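How Do You Teach a Robot to Fold the Washing?

Tuesday
By the Treltard Kids team
Filed under: How Things Work > Robots and Machines

Think about the last time you folded a pair of shorts. You probably didn't plan it. You picked them up, gave them a shake, matched the sides and put them on the pile.

A robot can't do any of that until it has been taught. One way to teach it is to write instructions in computer code, such as "move the arm 13 centimetres to the left, then close the gripper." That works well when every object is the same shape and always in the same place. A factory that puts lids on jars can be run this way.

Clothes are much harder. Drop a T-shirt on the floor 50 times and it will land 50 different ways. You would need a new set of instructions for every one of them.

So people often use another way. They show the robot what to do.

There are two common ways to show it. The first is by hand. A person takes hold of the robot's arm and moves it through the job, a bit like a tennis coach guiding your racquet. Sensors in the joints keep track of how far each one bends.

The second is by remote control, also called teleoperation. The person holds a separate set of controls, and the robot copies what they do. Sometimes the controls are a smaller pair of arms with the same joints as the robot. When the person bends the left one, the robot's left arm bends too.

Folding is usually a job for two arms. One gripper can lift a piece of clothing, but it takes a second one to pull the cloth flat or line up the edges.

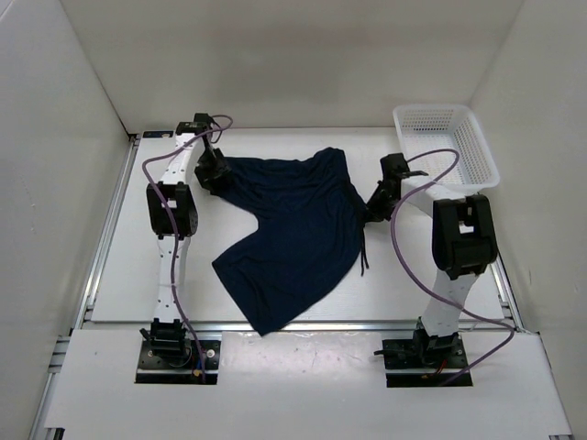 Nkuna wrote in to say that steering two arms at once is like patting your head and rubbing your tummy, and that it took 27 tries to get one towel folded properly. The hard part was the feel. With your own fingers you know straight away when cloth is slipping, but with many remote controls you have to watch closely and guess.

Each time a person does the job from start to finish, it is called a demonstration. The computer saves the camera pictures and the position of every joint, many times each second. Then it starts again with the clothes in a different heap.

Next comes the learning. A computer program looks through all the demonstrations and searches for patterns - when the cloth looks like this, the arms move like that. After enough practice it can try a heap it has never seen before.

It will still make mistakes. It might grab 2 layers when it only needed one, or miss the cloth and close on air. When that happens, people can record more demonstrations of the tricky part.

Try it at home

Ask a friend to be the robot. They close their eyes and hold out both hands. Stand behind them, hold their wrists and guide them through folding a tea towel. Then try it again using only your voice, and see which way is quicker.

Words to know

Gripper: the part at the end of a robot arm that holds things.
Joint: a place where the arm bends or turns.
Demonstration: one recorded go at a job, used for teaching a robot.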